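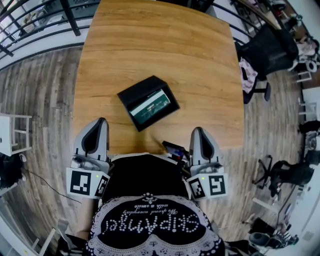
Open box on the table, green card or booklet inside.

Your questions about the Plirambridge leaked emails

Where can I read them?
I've put all 1,158 on one page, oldest first. Grab a cuppa, because it's a long scroll!

Are they real?
I reckon most are. The mail server signs outgoing messages, and 1,000 of them pass that check. The rest came through Medero, the council's old provider, which never signed anything, so I've marked those in grey.

Did Ronarance get the debate questions early?
The campaign did get five of the 16, going by the emails (look for the thread called "Bahrami hall"). Whether the candidate ever read them, I can't tell you.

Why are some names blacked out?
They're private people who just wrote in about bins and parking. I'm leaving them be.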